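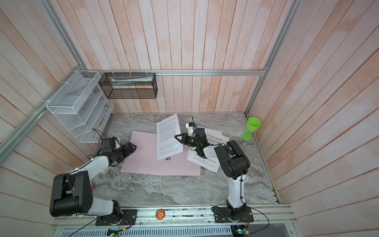
티켓 개요
제목: Wultine 기압 로거 값이 Ticona 대시보드에서 낮게 표시되고 일별 레코드 수가 맞지 않음
접수자: Yaneth Ñahui (Starnau 관측소)
담당: Jairo Palomino
참조: Katherine Villca, Abena Amegashie
우선순위: 보통
상태: 해결, 모니터링 중

증상
Starnau 관측소의 기압 채널이 펌웨어 업데이트 이후 991 hPa 부근으로 표시됨. 같은 시각 Findadstead 관측소는 1,013 hPa. 두 지점의 해면기압 차이가 이 정도로 벌어질 기상 상황은 아니었음. 온도와 습도 채널은 정상.
별도로, 1분 간격 설정이므로 하루 1,440행이 들어와야 하는데 Starnau의 일별 CSV는 매일 행 수가 다르고 항상 모자람. 누락 구간은 대부분 새벽 시간대.

환경
로거: Wultine, 로컬 저장 및 유선 업로드
수집 서버: Ticona 수집기, 관측소별 설정 파일 분리
시간 기준: 로거 UTC, 대시보드 현지 시각
업데이트 시점: 3월 정기 점검 때 두 관측소 동시 적용

1차 확인 (Jairo Palomino)
로거 본체 화면의 값과 CSV 원본 값이 일치함. 전송 중 변형은 아님. 센서 교체 이력 없음. 휴대용 기준 기압계를 센서와 같은 높이에 두고 비교한 결과 현지기압으로는 오차 범위 안. 센서 불량 가능성은 제외함.
Findadstead 로거의 설정을 내려받아 비교함. 해면경정 항목이 Findadstead는 켜짐, Starnau는 꺼짐. Starnau 쪽은 고도 입력란도 비어 있음. 업데이트 과정에서 사용자 설정 블록이 초기화된 것으로 추정. 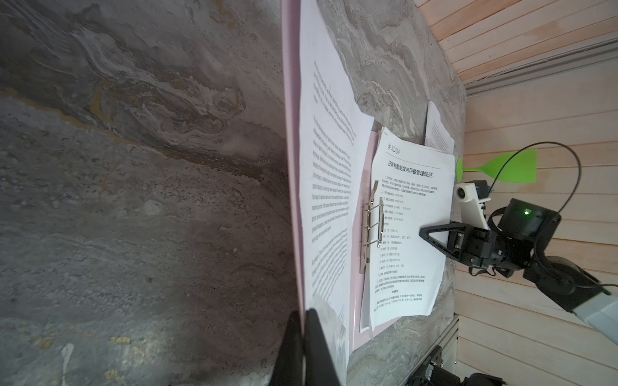 Findadstead의 설정이 유지된 이유도 확인함. Eusebio Montoya가 업데이트 직후 백업 파일을 수동으로 복원해 두었고, 작업 기록에 남아 있음. Starnau는 복원 절차 없이 바로 재가동됨.

조치 1: 기압값
14:20 로거 기록 일시 중지, 현재 설정 백업.
14:26 측량 대장의 센서 고도 입력. 건물 바닥 고도가 아닌 센서 설치 높이 기준.
14:31 해면경정 켜기, 재시작.
14:40 대시보드 값이 Findadstead와 비슷한 수준으로 올라온 것을 확인.
주의: Ticona 수집기에도 별도의 고도 보정 옵션이 있음. 양쪽을 모두 켜면 이중 보정됨. 수집기 쪽은 꺼진 상태 그대로 둠.

2차 확인: 레코드 누락
로거 내부 메모리에는 누락 구간의 데이터가 모두 있음. 문제는 업로드 단계. 수집기 로그에서 다음 메시지가 반복됨.
WARN batch rejected: row limit exceeded
야간에 회선이 끊기면 로거가 미전송분을 모아 한 번에 보내는데, 배치가 3,000행을 초과하면 수집기가 전체를 거부함. 채널마다 행이 따로 생성되어 한도에 생각보다 빨리 도달함. 로거는 응답 코드를 확인하지 않고 전송 완료로 표시하므로 재전송도 없음.

조치 2: 업로드
로거의 배치 분할 옵션을 켬. 이전 설정에서는 켜져 있던 항목으로, 이것도 초기화의 영향. 누락 구간은 내부 메모리에서 추출해 수동으로 재적재함. 중복 행은 타임스탬프와 채널 ID를 키로 제거.

접수자 회신 (Yaneth Ñahui)
재적재 후 어제분 기압 채널 1,440행 확인했습니다. 다만 업데이트 이후 조치 전까지의 기압은 여전히 현지기압으로 들어가 있습니다. 월간 보고서에 두 기준이 섞이는데 소급 보정이 가능합니까?

담당자 답변 (Jairo Palomino)
가능합니다. 원본은 수정하지 않고 보정 열을 추가하는 방식으로 처리하겠습니다. 해면경정에 기온이 들어가므로 온도 채널이 비어 있는 행은 계산에서 제외되고 품질 플래그가 붙습니다. 보고서 쿼리는 Abena Amegashie가 보정 열을 참조하도록 변경합니다.

미결 사항
업데이트 절차서에 설정 백업 및 복원 단계 추가 (담당 Katherine Villca)
배치 거부 시 수집기 알림 설정. 현재는 로그에만 기록됨
로거가 거부 응답을 무시하는 동작은 Wultine 측에 결함으로 접수, 회신 대기
소급 보정 완료 후 티켓 종료 예정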